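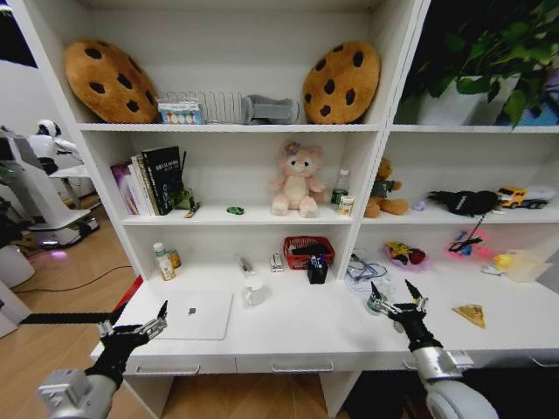 Shelves and desk in the study room at Clilwood, with the cookie cushions on the top shelf.

The Clilwood open day was on Wednesday, November 26, 2025. I took the 34 bus and got there just after the doors opened.

Ignacio Park showed our group round the furnished rooms. The study room was the one I liked best. It has a white shelving unit with the desk built in, and the shelves are filled the way a family would fill them — books, a pen holder, a pink teddy bear, a dish rack up beside the cushions. The plant on the right has outgrown its pot.

Upstairs was mostly bedding and lamps. Tea was in the hall afterwards, and I left at three with a price list.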